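When the Arm Drops Your Block: Kitchen-Table Tips
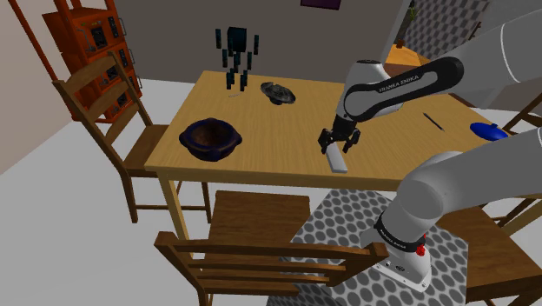 Practice table in the simulator, gripper down over the white block.

I do love trying a chore in simulation first – it saves so much crockery! But last June my arm let go of that block again and again, always on the lift, and I blamed the grip force for 40 runs before Viorica Omerović kindly told me to look at the height instead. My tabletop was set 9 millimeters too low, so the fingers pinched only the top edge.

So, a few things I do now:

Check the table height before you touch the grip settings.

If anything hovers in midair, like the teal pieces at the back, fix that before you trust a run. Mine had gravity switched off.

Lift slowly, and keep the bowl well out of the path.

And when you move on to a real arm, please keep your hands (and the children's!) off the table until it has stopped completely, with the stop button where you can reach it.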